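Posted in: Toys & Collecting, Board Games, Announcements

It is with pleasure that this blog confirms the return of Grernitus, the tile and figure game first sold in small numbers from a shop in Pisa and out of print for several years. The new edition will be published by Puneo and is expected to reach retailers in June. Readers who have followed these pages will know that I have long hoped for a reissue, and I am grateful to the publisher for answering my questions in advance of the release.

The new edition contains 50 tiles and four painted figures, one for each of the river houses. The original figures were supplied unpainted, and many owners, myself included, never found the time to finish them. Puneo has also replaced the scoring pad with a printed track, a change I requested in an earlier post and which I welcome. 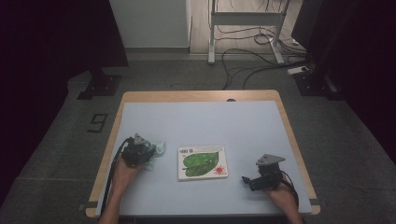 The rulebook has been rewritten throughout. It now runs to 37 pages, with the advanced rules placed in a separate section at the back. The first edition mixed the two, and new players were often unsure whether the flood rule applied to their opening game. It does not, and the new text says so on the second page.

Availability will be limited at first. The publisher has confirmed an initial run of 800 copies, with a further printing to be considered once these have been sold. Orders may be placed through the usual hobby shops. Owners of the first edition will be able to buy the new figures separately — the bases are the same size and fit the old tiles.

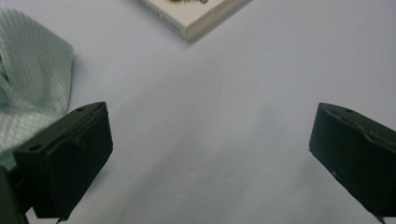

Tabletop, close up.

An expansion, Bai, is also in preparation. It adds a fifth house and a market phase, and will require the new edition of the base game. I have read a draft of the rules and consider the market phase a clear improvement on the auction it replaces, although it lengthens the game for larger groups.

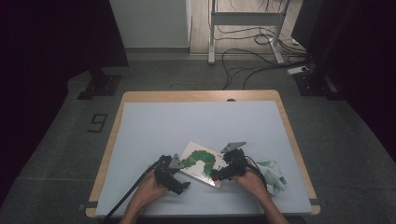

Space remains the main practical concern with Grernitus. A full game with the outer river in play spreads a good deal further than the box suggests, and the tiles slide easily on polished wood. I would advise laying a large pale board over the table, leaving only a narrow strip of the wooden edge showing, as it gives an even surface and the darker tiles are easier to read against it. Felt is also suitable, though the figures do not stand as well on it.

A full review will follow when a finished copy has been received. Questions about the rules may be left in the comments, and I shall pass any that I cannot answer to the publisher.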